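3.2 Gastric emptying and fiber intake

Participants at the Grirkdale site ate the Plument test meal at 7 in the morning after an overnight fast. The meal supplied 500 kcal with 10 g of fiber, mostly oat bran. Emptying was slower than after the low-fiber control meal, and the delay was largest in those who reported frequent bloating (Abu Hammour, April series). Water intake was held constant – coffee and tea were not allowed until the last breath sample had been taken.

Stool form was scored daily on the Duser scale. Three participants who took antacids during the run-in were left out of this analysis.
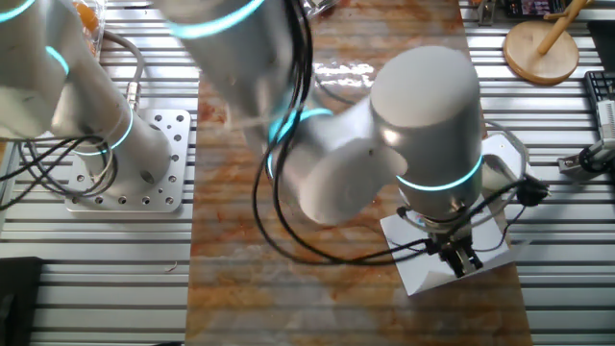
Figure 3. Workbench, seen from above.

Transit time did not differ between the two meals in participants with more than 7 bowel movements per week.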